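Fonum
Vacancies and paid sessions

Teleoperators wanted for example gathering, Wandstead
Paid, part-time, fixed term

Fonum is looking for people to operate robots by hand so that a learning system can be trained on the results. We need seven new operators at our Wandstead site. The work starts in July and you do not need to have used a robot before. We give full training and pay you for it.

What the work is

You sit or stand at a control station and guide a pair of robot grippers through short everyday tasks. Each time you carry out a task from start to finish, the system records the camera views, the positions of the joints and the commands you gave. We call one such recording an example. The learning system is trained on a large number of examples and then tries the same tasks by itself.

The current set is called Clurkeck. It covers common household objects: drinks cans, plastic cups, tubs, cloths, pegs and similar. Typical tasks are picking up a can and standing it somewhere else, moving a cup out of the way, passing an object between the two sides, and putting things back where they started. The target for the set is 3972 accepted examples.

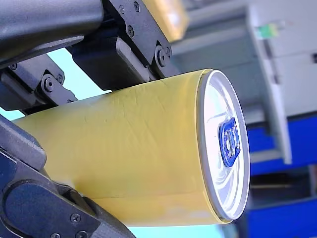
An operator normally records in blocks, with a break after each block. Within a block you repeat one task, changing the starting positions each time according to a card. Between blocks you will be given a different task. Some people like the repetition and some do not, and it is better to know this before you apply. There is a trial session for that purpose (see below).

What you will do

Operate the grippers from the control station, using two hand controllers and a foot switch.
Set out the objects before each example, following the layout card.
Mark each example as good, poor or spoiled, and add a short note for anything unusual.
Swap out objects that are too damaged to use and write them on the stock sheet.
Stop the robot and call the shift lead if a cable, screw or finger joint looks wrong.
Wipe down the work surface and the controllers at the end of the shift.

You will not be asked to repair the robots or write any software. You may be asked to record the same task at a slower or faster pace, or to approach an object from a side that feels awkward. The instructions for each block will say so.

A note on spoiled examples

Dropped objects and missed grasps are part of the job. We keep many of them, so please do not delete anything. If you drop a can and can reach it with the gripper, carry on and pick it up. If you cannot, end the example, mark it spoiled and reset. Operators are not paid by the number of good examples and there is no league table.

We do ask for care with thin-walled objects. The grippers do not pass back a sense of touch to your hands, and you will be judging the squeeze from the camera view and a force reading on the screen. Most people need several shifts before this feels natural. New operators begin with firm objects and move to cans and thin cups once the shift lead has signed them off.
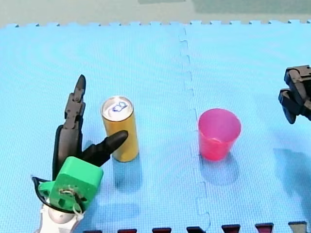

Most tasks in this part of the set use both sides at once, so you will need to be able to move your left and right hands separately. Playing an instrument, sewing, driving a digger and playing video games have all been good preparation for people now on the team. None of these is required.

Who we are looking for

You must be 18 or over and have the right to work in the UK.
You should be able to concentrate on a small area for 20 minutes at a time.
You should be able to see fine detail on a screen, with glasses or lenses if you wear them.
You should be able to follow written instructions closely and say when they are unclear.
Left-handed operators are especially welcome, as we are short of them.

Some object layouts are at floor level, and setting them out means kneeling or bending. If that is difficult for you, tell us and we will put you on bench tasks or pair you with someone who does the setting out. The control stations can be raised and lowered, and the foot switch can be replaced with a button.

Hours and place

Shifts run from 8.30 am to 12.30 pm and from 1.30 pm to 5.30 pm. You can work one or both, up to five shifts a week. Please be ready to commit to at least three. The term is 12 weeks, with a chance of an extension if the second part of the set goes ahead.

All work is on site at Wandstead. It cannot be done from home. There is a kitchen, bicycle parking and a limited number of car spaces, which go to people on the early shift first.

Pay

£14.60 an hour, including training, breaks between blocks and any time when the robot is out of use. Holiday pay is added. The trial session is paid at the same rate.

What is recorded

The cameras point at the work area and the grippers. They do not record sound. Your hands and sleeves may appear while you are setting out objects, and those parts are cut before the examples are used. Each example carries an operator number in place of your name. The software used at the stations is Mujić, and you will be shown how to view and withdraw your own recordings in it during training.

How to apply

Send us a short message through the contact form on this site, with the reference 262 in the subject line. Tell us which shifts you could work, whether you are left- or right-handed, and anything we should know about access or equipment. We do not need a CV or a covering letter.

We will invite suitable applicants to a trial session lasting two hours. You will have a safety briefing, watch an operator complete one block, and then try a simple pick-and-place task yourself. We are looking at how you follow the card and how you deal with a mistake. Speed is not scored.

Applications close at the end of June, or earlier if all the places are filled. Everyone who attends a trial will get a reply within seven working days.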